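Boltska Session Monitor: Product Review

Boltska Session Monitor tracks user sessions on terminal servers and alerts administrators before a host becomes unresponsive. Our team tested it in April on 2 hosts with 40 users each, over 72 hours.

Installation required no restart. Alerts arrived promptly, and the log viewer handled large files well.

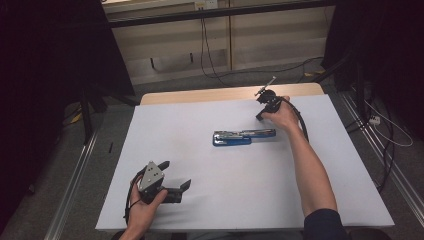

A stapler on a paper-covered table.

Reporting is the weaker area. Exports stop at 100 rows — a serious limit for larger sites — and scheduled reports cannot be edited once saved.

Recommended for small server farms.

Reviewed by Omolara Ajayi, Plendside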